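Imprimer | Envoyer par e-mail

Chapitre 7
Combien d'exemplaires ? Lire les chiffres de la bande dessinée

Tout lecteur de bande dessinée a rencontré ces phrases : « le phénomène de la rentrée », « déjà réimprimé », « épuisé en quelques jours ». Elles figurent sur les bandeaux, dans les dossiers de presse, sur la quatrième de couverture du tome suivant. Elles passent ensuite dans les articles, puis dans les mémoires de master, et finissent par tenir lieu d'histoire. Le présent chapitre part d'une position peu aimable : un chiffre de tirage donné par celui qui vend l'album doit être tenu pour une publicité tant qu'on ne sait pas ce qu'il compte.

Les chapitres précédents ont décrit la fabrication de l'album, du scénario dialogué à la mise en couleurs. On suppose acquises les notions d'office, de retour et de réassort, présentées au chapitre 6. L'étudiant qui les aurait oubliées fera bien d'y revenir, car presque toutes les confusions dont il sera question ici en découlent.

7.1 Un cas d'école : Milto

Milto est une série d'aventures en noir et blanc, écrite par Bonifacio Palacios et dessinée par Saturnino Garrido. Le premier volume paraît en février chez Radier, une maison qui publiait surtout des carnets de voyage et qui se lance alors dans la fiction. L'accueil critique est bon. La revue Utis lui consacre quatre pages, et le mot « succès » y apparaît dès le chapeau. À partir de là, on le retrouvera partout.

Sur quoi repose-t-il ? L'article d'Utis avance un nombre, 2 400 exemplaires, sans préciser de quoi il s'agit. Le catalogue de Radier reprend ce nombre l'année suivante en parlant de « lecteurs ». Un entretien avec Garrido, publié plus tard dans la même revue, évoque 2 400 albums « partis ». Voilà donc trois formulations pour un seul nombre, et aucune des trois n'est synonyme des deux autres. Un album imprimé peut rester sur une palette. Un album parti peut revenir. Quant aux lecteurs, personne chez Radier n'avait les moyens de les dénombrer, et un exemplaire de médiathèque en aura toujours davantage qu'un exemplaire offert à un oncle.

Le relevé du distributeur, Cordero, permet d'y voir un peu plus clair. Les 2 400 exemplaires correspondent au premier tirage. Sur ce total, 1 000 ont été placés en librairie à l'office, et il en restait 627 une fois les retours déduits, à la clôture de l'exercice. Le reste du tirage n'avait pas quitté l'entrepôt. On peut trouver ce résultat honorable pour un premier volume en noir et blanc, chez un éditeur sans réputation dans le genre. On peut aussi le trouver médiocre. Il est en tout cas difficile de le confondre avec ce que racontait la presse.

Encore faut-il se méfier du relevé lui-même. Il dit ce que les librairies ont gardé, et il ne dit rien de ce qu'elles ont vendu. Un libraire qui conserve trois exemplaires par sympathie pour le représentant produit, dans la colonne de Cordero, exactement le même effet que trois clients enthousiastes. Les ventes directes en festival n'y figurent pas davantage : Palacios affirme en avoir fait beaucoup, de la main à la main, et il n'existe aucune trace écrite pour le confirmer ou le démentir. Nous n'avons pas de raison particulière de douter de lui. Nous n'en avons pas non plus de reprendre son souvenir dans un tableau.
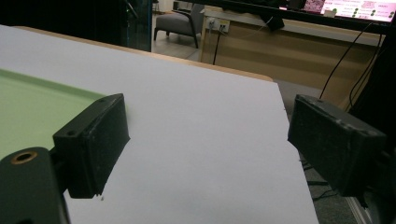

Feuille blanche posée à plat sur une table.

7.2 Quatre quantités à ne pas confondre

Le vocabulaire professionnel est assez précis, pourvu qu'on l'emploie. Le tirage désigne ce qui sort de l'imprimerie. La mise en place désigne ce que les points de vente reçoivent au moment de la parution. Les ventes nettes, dans l'usage des éditeurs, désignent les sorties de stock diminuées des retours. Les ventes en caisse, enfin, sont ce que des clients ont payé, et elles sont le plus souvent estimées à partir d'un panel de magasins.

La difficulté vient de ce que chaque intervenant cite la quantité qui l'arrange. L'éditeur qui cherche à convaincre un libraire parle du tirage, parce qu'un tirage élevé vaut promesse de soutien. Le même éditeur, le jour où il verse les droits, parle des ventes nettes. L'auteur en colère cite la mise en place, qu'il compare au chèque. Le journaliste cite ce qu'on lui a envoyé. Il n'y a là aucun mensonge au sens strict, et c'est bien ce qui rend la critique des sources malaisée : on cherche une erreur et on trouve un glissement.

Ajoutons la question des réimpressions. « Déjà réimprimé » impressionne beaucoup. Or une réimpression peut se décider pour des raisons de calendrier de presse, de prix du papier ou de commande ferme d'un club, alors que le premier tirage est loin d'être écoulé. Le deuxième volume de Milto porte un bandeau annonçant la réimpression du premier. Le relevé de Cordero, à la même période, montre un stock plus que confortable. Radier a expliqué depuis que la nouvelle impression corrigeait une inversion de pages dans un cahier. L'explication est plausible. Elle ne figurait pas sur le bandeau.

7.3 La rareté, ou l'argument inverse

Il serait commode de penser que seuls les gros chiffres sont gonflés. Les petits le sont aussi, à leur façon. Dès qu'une bande dessinée intéresse les collectionneurs, on voit circuler des tirages minuscules, des éditions retirées de la vente, des albums dont il ne subsisterait qu'une poignée d'exemplaires. Le marché de l'occasion a tout à gagner à ces récits.

Pour Milto, il se dit que le premier état du volume 1, celui dont les pages sont inversées, aurait été pilonné presque entièrement. Les annonces en ligne le répètent, souvent au mot près, ce qui laisse penser qu'elles se copient. Nous n'avons trouvé aucun bordereau de pilon. Cordero n'en conserve pas pour cette période, et l'absence d'un document n'autorise à conclure ni dans un sens ni dans l'autre. Tout ce que l'on peut écrire, c'est que le volume fautif se rencontre assez facilement en brocante, à un prix qui n'a rien d'exceptionnel, et que les vendeurs qui en demandent davantage invoquent une rareté qu'ils ne documentent pas.

Garrido, interrogé sur ce point, répond qu'il en a encore un carton chez lui. Il ajoute qu'il préférerait qu'on lui parle du dessin.

7.4 Le chiffre et la valeur

On lui donnera raison sur un point au moins. Une bonne part des ouvrages généraux sur la bande dessinée ordonne son récit selon le succès commercial, puis traite ce classement comme s'il était esthétique. Les séries qui se sont vendues deviennent les séries importantes ; les autres fournissent les notes de bas de page. Si les chiffres de départ étaient solides, le procédé serait déjà discutable. Avec des chiffres comme ceux que l'on vient de voir, il devient franchement hasardeux.

La tentation contraire existe, et elle n'est guère plus sérieuse. Toute une critique aime les livres parce qu'ils n'ont pas trouvé leur public et voit dans chaque palette invendue la preuve d'une exigence. Milto a connu les deux traitements, d'abord série à succès dans Utis, puis, une dizaine d'années plus tard, « chef-d'œuvre ignoré » dans la préface de l'intégrale. Entre-temps, les planches n'avaient pas changé. Il est remarquable qu'aucun des deux textes ne consacre plus d'un paragraphe au découpage, alors que l'usage que fait Palacios des fins de page muettes méritait à lui seul une étude. Nous y viendrons au chapitre 9.

L'auteur de ces lignes ne prétend pas disposer d'une méthode qui mettrait tout le monde d'accord. Beaucoup de chiffres de l'édition de bande dessinée sont perdus, d'autres ne sont pas communiqués, et ceux que l'on obtient ont généralement été sortis d'un tiroir pour une raison précise. Il faut demander laquelle, même au risque de passer pour un invité désagréable.

7.5 Ce que l'on fera dans ce chapitre

La première partie reprend les contrats d'auteur et montre comment les seuils de droits obligent l'éditeur à produire des comptes plus fiables que ses communiqués. On y lira, ligne par ligne, une reddition de comptes de Radier pour le volume 2 de Milto, que Palacios a bien voulu nous laisser reproduire.

La deuxième partie porte sur les panels de ventes en caisse et sur leurs angles morts : librairies spécialisées mal représentées, ventes en festival ignorées, extrapolations dont le détail reste confidentiel. On se gardera d'en tirer que les panels ne servent à rien. Ils permettent de comparer deux titres vendus dans les mêmes circuits la même année, usage modeste auquel on ferait bien de les tenir.

La troisième partie, plus courte, revient aux bandeaux, aux quatrièmes de couverture et aux dossiers de presse. Les étudiants sont invités à en réunir quelques-uns avant de poursuivre et à noter, pour chacun des chiffres rencontrés, lequel des quatre termes de la section 7.2 lui convient. Lorsque aucun ne convient, on laissera la case vide.

Lectures préalables : chapitre 6, sections 6.2 et 6.4 ; l'entretien avec Saturnino Garrido reproduit en annexe.

Imprimer cette page | Envoyer cette page par e-mail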